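The Griledex stoppage in April: your questions answered
Shares 58 | Comments 4

We got a pile of great questions after the two-arm cell stopped in the middle of a cable-sorting run, so they're all collected on one page. Keep them coming!

What went wrong?
The left arm closed its gripper on a loop of cable that the right arm was already pulling. Both arms kept tugging until the left wrist hit its force limit and dropped into a protective stop. The right one carried on for 3 more seconds. That gap is the real fault, and it's the part we've been digging into ever since.

Was anyone hurt?
No. The front panel was closed and the operator was at the desk. She pressed the emergency stop as soon as she heard the motors strain.

Shouldn't a stop on one arm stop both?
Yes, absolutely! The red button always did. A protective stop on a single arm went through the Prurnine controller as a message, though, and that message sat in a queue behind routine status traffic. Now it has its own wired signal to the other arm.

What does error 2554 mean?
It's our code for "partner arm not responding." If you see it, press the emergency stop, leave the panel shut and call whoever is on shift. Please don't clear it from the desk, even if everything looks calm.

Can I reach in and free a snagged cable?
Only with both arms powered down at the main switch. A cable under tension can whip, and a stopped gripper may still be holding it. Cut the power, wait for the wrist lights to go out, open the panel, then work the cable loose from the slack end.

Why cables at all, if they're such a pain?
Because they're wonderful! Boxes and cups hold their shape. A cable changes every time you touch it, and one tug at this end moves something way over at the other. We learned more from this one jam than from a month of tidy runs.

What does a typical table look like?

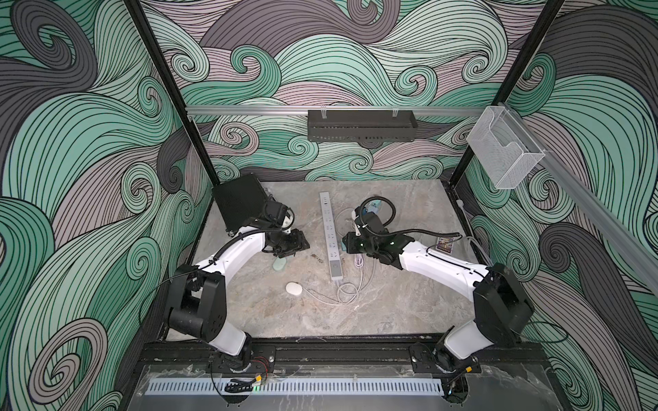
By Antonina Onyshchenko, Porna cell team

Pretty busy, as you'd expect from us. The power strip in the middle is the usual troublemaker, with white cables tangled around it and looping out to the right. The small oval thing to its left has a thin cord of its own, and that's just the sort of cord that gets overlooked when everyone is watching the big tangle.

Are you going back to simpler layouts?
For the first runs after a restart, yes: one cable, one arm moving at a time. After that we bring the mess back, with a lower pull limit on both wrists. Maricica Toma worked out the new limits on the Coman test stand, and they're lovely to watch.

Where do I report a near miss?
Use the log by the cell door. Write down the time, the error code and which arm moved last. Small ones count too.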